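Sternesham Office Hardware Board > Input Devices > Cleaning and Care

Thread: Isopropyl on printed legends, how strong is too strong?

amelnyk
We have shared desks with full-size black keyboards, white printed legends. Policy is a wipe-down at every shift change. I want to settle on one cleaner before the next order goes in. Candidates are 70% isopropyl, 99% isopropyl, and plain dish soap in water. Concern is legend wear on pad-printed caps. The bottom row and the space bar get most of the wiping. 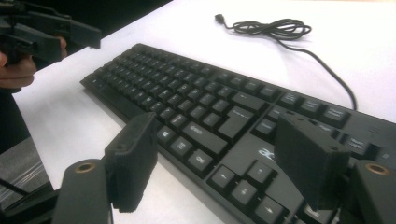 Havlicek_V
70% and stop there. 99% flashes off before it lifts skin oil, so people scrub harder, and scrubbing is what takes the ink. Put it on the cloth, never on the board. Unplug first.

kalliopi.o
Disagree on alcohol as the daily cleaner. ABS tolerates it for a while, but pad printing usually has a clear coat over it and the coat goes before the ink does. We logged this on one batch at Fotside. Legends on E and A started to break up after 270 wipes with 70%. Soap and water, cloth wrung out well, no visible change at 413, when we stopped counting.

Havlicek_V
Same cloth in both runs? A paper towel is abrasive enough to ruin the comparison.

kalliopi.o
Microfiber for both. Hand pressure was not controlled, I'll give you that.

jmedeiros
Before anyone picks a solvent, find out how the legends were made. Run a fingernail across one. Pad print has a faint step. Laser marking on black caps is often a foamed surface, slightly rough, and it holds dirt, so it goes gray and people take that for wear. Double-shot has no ink at all and you can stop reading this thread. Check the function row while you're there — those keys see little use and make a good reference for the rest.
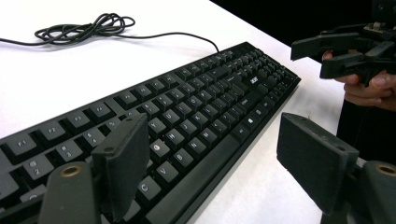

F1 to F5 on a black board with light legends.

amelnyk
Faint step on mine, so pad print. The purchase sheet from Meken only says "printed," nothing on coating.

zdenka_n
Then assume the coat is thin. What I wrote up for our desks in December, trimmed a little:

1. Unplug. Turn the board over and tap out the crumbs. Compressed air in short bursts, across the rows and at a low angle.

2. Soap solution, one drop to a cup of warm water. Wring the cloth until it no longer drips. Wipe along the rows, then wipe the raised rim of the case if yours has one, as oil collects there and gets carried back onto the caps.
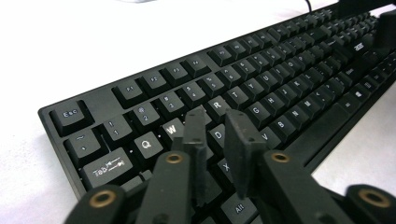 3. Go over it with a second cloth and plain water. Soap film attracts dust and makes light legends look dull.

4. Use alcohol only when someone has been sick or the board moves to another desk. 70%, one pass, let it dry before plugging in.

Havlicek_V
Step 4 is where we part. Shared desks change hands every shift, so by your own rule that is alcohol daily.

zdenka_n
By "moves to another desk" I meant the board, and amelnyk's stay put. For a change of user, soap is enough. The surfactant and the wiping remove most of what is there.

Havlicek_V
Most. If the policy says disinfect, soap does not meet it. If it says clean, fine. Read the wording before you buy.

jmedeiros
Agree with that. Cost matters too. A replacement cap set is cheap next to the hours spent on wiping. We swap the letter caps when they get hard to read and keep the modifiers, where the odd widths make spares a nuisance.
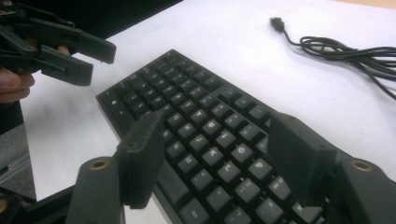

Follow-up, 10 January 2024

amelnyk
Policy says clean. Going with soap daily and 70% on request. One board is set aside for alcohol only, same cloth type, and I'll compare legends at 270 wipes to check Kalliopi's figure.

kalliopi.o
Weigh the cloth before and after wringing if you can. Too much water under the caps will cost you more than worn ink.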